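Lekholm Opens Service Bench to Two-Armed Machines

STASON, 2 Jun 2019 - Lekholm, which has spent years repairing robots that lift dull things, today opened a service bench in Stason for robots that lift school supplies. The first service plan, called Flosero, covers two-armed tabletop cells and costs less than replacing one.

Each visit takes 6 hours. Technicians check the joints, re-zero both arms, clean the gripper fingers and put right whatever the last person tightened with enthusiasm. Of the 528 faults logged at the company's Donnelly workshop, over half were traced to cables. 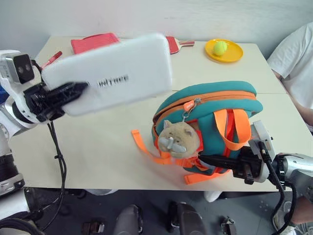
Cable routing gets the first hour of every Flosero visit. Too short, and the wrist pulls on its own connector; too long, and the cable finds something to catch. With a cable hanging past the table edge on both arms, and a backpack on the table with orange straps lying loose, there is plenty for a technician to look at before anyone opens a toolbox. Slack is set with the arm at full reach, then checked again with a load in the grip.

Gripper checks follow, using soft goods as well as hard cases. Fabric gives, and a grip setting that suits a box can leave a bag on the floor.

Flosero includes two visits a year and a spare set of finger pads. Bookings in Stason open now, with visits from Donnelly to begin in August. Customers are asked to have the cell's settings backed up before the technician arrives - a request Lekholm has made before.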